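Orine Floor Cloths: README

Hello, and welcome to Orine. If you have arrived from the Prallstead household collections page you will already know the general idea, so feel free to skip down to the part on file names. Everyone else, pull up a chair, because I do like to explain things properly.

Orine is a collection of short recordings of people picking up, moving and folding cloths that have ended up on the floor. We mean the ordinary things: kitchen towels, face cloths, dusters, a few old napkins that Saimi Miettinen had been meaning to throw out for years (please don't, Saimi, they are wonderful). Beds and laundry lines are covered in our sister collection, Dakska, so you won't find sheets or shirts in this one.

What you get

There are 3876 recordings in the release, of which 300 are kept apart for testing. A further 615 have written notes by Kerttu Heiskanen, who went through them with great patience and wrote down what kind of cloth it was, how it lay at the start and how it lay at the end. Her notes are plain sentences and quite readable on their own.

File names begin with the room, then the cloth, then a running number. The room called "peltonen" is named after the old sign on its door and has no deeper meaning.

About the cloths

We went for variety in feel more than in color. Thin cotton slides about and bunches up, while a thick towel stays where you put it and then springs open at the fold. Frayed edges are left as they are, and so are loose threads. Muchen Lu wanted them trimmed, and we had a friendly argument about it that lasted most of March, but a worn cloth is what most of us have at home.

Carpet matters more than we expected, too. A rough weave clings to it, and a corner that would lift easily from a tabletop drags a little before it lets go. Many of the recordings are set at the foot of a table, with the cloth lying between or close to the legs.
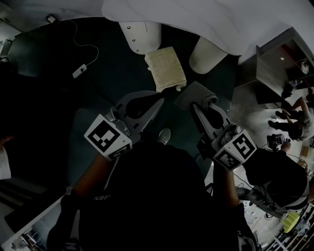

A cloth counts as folded when its edges meet to within a thumb's width or so. Lauri Kemppainen was stricter at first, and you may notice that the earliest notes complain about corners that look perfectly fine to me. We left those remarks in.

Known gaps

Wet cloths are missing altogether, and very large ones are rare. Pale colors outnumber dark ones. If you need stripes, write to Elsa Kiiskinen, who has a box of them and would be delighted to be asked.

Last updated 9/17/26.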